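Hadbridge Multifamily Loan Records

Version of 26 January 2018. Maintained by Vasiliki Christodoulou and Oğuzhan Uysal.

Contents

The dataset lists around 2,000 mortgage loans secured on blocks of rented flats in the Hadbridge area. Each row is one loan. A building that has been refinanced has a row for each loan, tied together by building_id.

Files

loans.csv – one row per loan
buildings.csv – address, number of flats, year built
lenders.csv – lender names and the spellings we have merged
notes.txt – corrections, newest first

Main fields in loans.csv

loan_id – our own number, never reused
building_id – matches buildings.csv
lender_id – matches lenders.csv
amount – the sum borrowed, in whole pounds
kind – purchase, bridge, refinance or assumed
start_date – the day the charge was registered
term_months – blank if the deed does not give it

Sources

Most rows were typed from registered charges and checked against sale notices. Ersoy supplied the older bridge loans as a spreadsheet, and 45 of those have no end date. Loans made by Fornetti before it merged with Zondden are kept under the Fornetti name.

Known problems

Assumed debt is patchy. Where a buyer took over the seller's loan, the amount shown is the original sum, so do not add it to new borrowing and call the total current debt. Loans covering several buildings appear once, under the largest building – there are 30 of these, marked Y in the shared column. Dates in the Ersoy rows may be up to 15 days out.

Loading the data

1. Unpack the archive and keep all four files in one folder.
2. Read loans.csv as UTF-8. Treat building_id as text or the leading zeros will go.
3. Join to buildings.csv on building_id, then to lenders.csv on lender_id.
4. Drop rows where kind is assumed if you only want new lending. 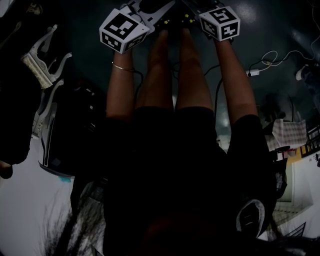 Corrections

Send the loan_id, the field and the right value to Vasiliki, with a copy of the deed if you have one. Changes made since December are in notes.txt and will go into loans.csv with the next version.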